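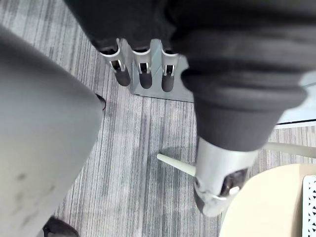 Gripper finger and padded arm cover, close view.

Reporting Road Collisions
Notes for week 3
Tutor: Embla Lundgren

These notes cover the short news report of a serious road accident, from the first call to the follow-up. Bring them to the Sunday newsroom shift, where you will be writing from the practice bulletin.

1. Where the information comes from

Most collision stories begin with a police or fire service statement. It will usually give the time, the road, the number and type of vehicles, and how many people were taken to hospital. It will rarely give a cause. Other sources are the ambulance service, the highways department, bus or haulage firms, hospital press offices, and people who were at the roadside.

Write down who told you each fact and when they told you. A casualty figure given at 7 am may be out of date by 9 am. If two services give different figures, ring both again. If they still differ, print both and name the source of each.

Witnesses are useful for what they saw and heard. They are poor on speed and distance. "The bus was going too fast" is an opinion, and in print it may suggest that the driver was at fault.

2. The opening paragraph

Deaths come first, then injuries, then place. Keep the road closure for later unless no one was badly hurt.

Weak: Police are investigating following an incident on the Carnidow road.

Better: Two people died and four were injured when a van and a minibus collided on the Carnidow road at Jollside early yesterday.

The second version can be cut after one sentence and the reader still has the story. It also says "collided". A van and a minibus that are both moving collide with each other. If one of them was parked, the other hit it. "Crashed into" points at one driver, so use it only when the police have said so.

"Accident" is disputed. Some newsrooms avoid it on the grounds that it rules out blame before anyone has looked into it. On this course, use "crash" or "collision" in your own words and leave "accident" in quotations.

3. Names and ages

Do not name a person who has died until the police have confirmed that the family has been told. A name on social media is not confirmation, even when a relative appears to have posted it. The same goes for details that identify someone without a name, such as a job title in a small village or a legible number plate in a photograph.

Children need more care. Check the code you are working under and speak to the editor before using a child's name, school or picture.

Once a name is released, check the spelling letter by letter over the phone. Get the age, the home town and, if offered, the family's tribute. Families sometimes want to talk and sometimes do not. Ask once, politely, through the police liaison officer where there is one.

4. Background and figures

A line of background helps if the road has a history. Look in the archive first. In the practice bulletin, the Tiwari junction has had 19 reported collisions since 2000, and the road carries 3710 vehicles a day. Note what those figures can and cannot support. You can say how many collisions were reported. You cannot say the junction is dangerous on your own authority, though you can quote a councillor or resident who does.

Ask what "reported" covers. Minor bumps are often left out, and the way injuries are graded changes from time to time. Avoid percentages with small numbers. A rise from two to three is a rise of one.

5. Legal points

Once someone has been arrested or charged, contempt rules may apply. Give the arrest, the age and area of the person held, and the offence under investigation. Take out witness comment about how the vehicle was being driven. If an inquest is opened, report what was said in court and attribute it.

Be careful with company names. If a coach belonged to an operator, say so when it is confirmed, and ring the operator for comment before publishing. Put the time of the call in your notes.

6. The follow-up

Keep a diary entry for each of these:
Condition of the injured, the next morning
Formal naming of the dead
Reopening of the road
Any charge or court date
Opening of the inquest
Council response, if the road layout is raised

Many reports stop after the first day. Readers in the area want to know what happened to the people in the vehicles.

Exercise

Use the Lollia bridge bulletin in your folder. Write 180 words for the website, then a 60-word version for the radio desk. Mark the source of every fact in the margin. The bulletin contains one figure that changes between the first and second statement, so read both before you start. Hand in both versions with your notes. Late work goes in the tray outside the tutor's room.

Reading for next week: the chapter on inquests, and any two local crash reports from March with their follow-ups.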